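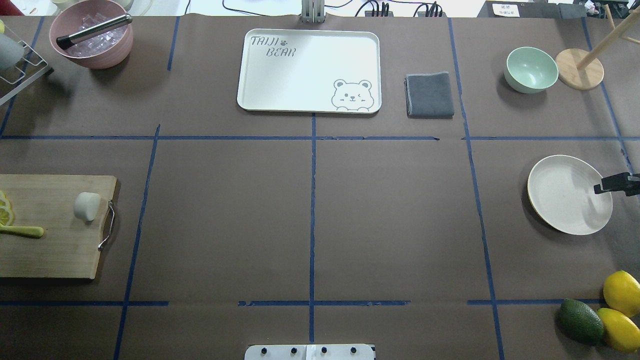
PRESS RELEASE
For immediate use

Old lorries of the Gumede fleet to meet again at Enside

Restored tipper from the former quarry works will lead the road run in March

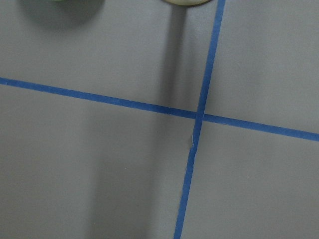

SKIRKOLELL, January — The Sukon Classic Lorry Club announces today that its next road run will be given to the vehicles of Gumede Transport, the haulage firm which carried stone, timber and sheep in the Skirkolell district for two generations. The run will take place in March and will finish at the old livestock yard in Enside, where all vehicles can be seen by the public.

Five lorries from the original Gumede fleet are known to be still in running order, and the owners of all five have agreed to bring them. They have not stood together in one yard after the firm closed its gates and the vehicles were sold, mostly to farmers and to one fairground family. Together with lorries, vans and tractor units from other owners, the club expects around 100 vehicles at the start line.

At the front will be a short-wheelbase tipper which worked at the Skirkolell quarry and is known to former drivers as Number 7, from the figure painted on its door. It was found in a hay barn outside Enside with the cab roof rusted through and a tree growing between the chassis rails. The body, the tailgate and the tipping ram are the original ones. The cab floor and both front wings had to be made new, and the engine was rebuilt with parts from a second lorry of the same type.

"We have kept the dents in the body, because the stone made them and they belong to the lorry," said Busisiwe Cele, who bought the tipper and has led its restoration. "The paint was the more difficult matter. We had only black and white photographs, and every driver remembered a different green. In the end we found a piece of the right colour behind the dashboard, where the sun had never reached it, and the mixing was done from this."

The lettering on the doors is painted by hand, as it was in the first years of the firm. Later Gumede lorries carried transfers, and two of the vehicles in the run will show this later style — a cream band under the windscreen and the name in red capitals.

The route

The run starts at the goods yard in Skirkolell at 8 a.m. and follows the old quarry road as far as the river bridge. From there it takes the valley road to Enside. The motorway is not used at any point. Drivers should be prepared for low speeds on the long hill after the bridge, where the heavier lorries will need their lowest gears, and there is a lay-by at the top for those who wish to let the engine cool. 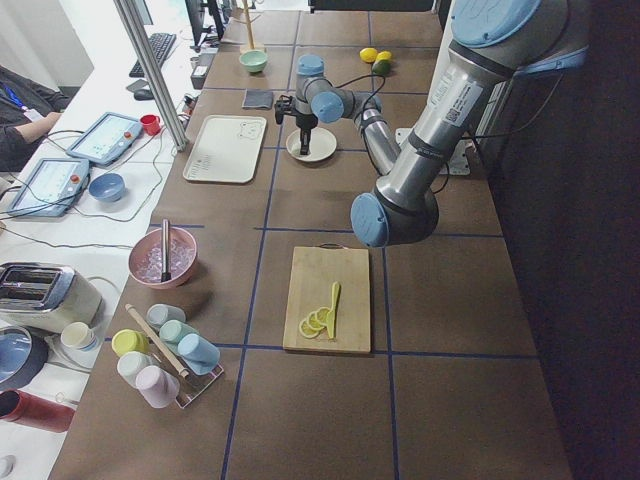
Vehicles which are not able to make the hill can join at the lay-by and will be counted as full entries. Trailers and low loaders may be left at the goods yard during the day, but they must be collected before 7 p.m., when the gate is locked.

The first vehicles are expected in Enside shortly before noon. They will be parked by make and age along the north wall of the livestock yard, with the Gumede lorries in the middle. Hot food and tea will be sold from the former weighbridge office. The yard is partly gravel, and visitors with wheelchairs or prushchairs are advised to use the lower entrance, where the ground is even.

Photographs and papers wanted

Kgomotso Kekana is preparing a small display on the history of the firm and has so far copied 200 photographs lent by former drivers and their families. Many of them show lorries which cannot yet be named with certainty. Among these is a flatbed with a sleeper cab, photographed in snow beside the river bridge, and a cattle lorry with a double deck which does not appear in any of the firm's books.

"The registration numbers are often hidden behind a person who is proud to stand there," said Kekana. "If somebody's uncle drove for Gumede, I would be very glad to see his pictures, also the poor ones. Log books, delivery notes and wage slips are just as useful to me."

All material will be copied and given back to the owner. It can be brought to the display in the weighbridge office on the day of the run.

Entries

The run is open to goods vehicles of any make, restored or in working condition. Vehicles must be insured for the road and carry a fire extinguisher. Entry forms can be had from the Sukon Classic Lorry Club and should be returned before the end of February. There is no entry fee for former Gumede vehicles.

Press contact: Busisiwe Cele, Sukon Classic Lorry Club. Visits to the tipper before the run, with or without photographer, can be arranged on request.

Ends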